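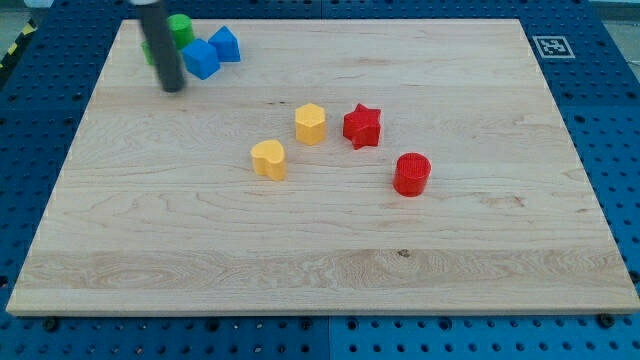

Notes, part 2: sorting before you price

Pick up after the coffee break. Wait for the back rows.

Start with the Dakden sale. We had 974 items logged and no order to them. Pricing took two evenings and half the stickers were wrong.

Second year we sorted first. Four tables: clothes, kitchen, books, toys. Anything that didn't fit went under the stage until the end. Toys went by age, then by whether all the parts were there. A puzzle with a piece missing goes in the free box. Don't tape a note on it and hope.

Mention Mechthild Strebel's rule: if two people disagree on a price for more than 30 seconds, take the lower one.

Slide: price bands
- Small toys, flat price, one color of sticker
- Board games, checked and tied with string
- Anything with a battery, tested that morning

Takings that year were roughly 2,000 dollars. Say that the weather helped.

Ask for hands: who has run a sale in February? Parking, heating, where people leave wet coats. Give this five minutes at most.

Henrique Marinho takes over for the cash box section. Hand him the clicker. He needs 20 minutes and the float sheet, which is in the green folder.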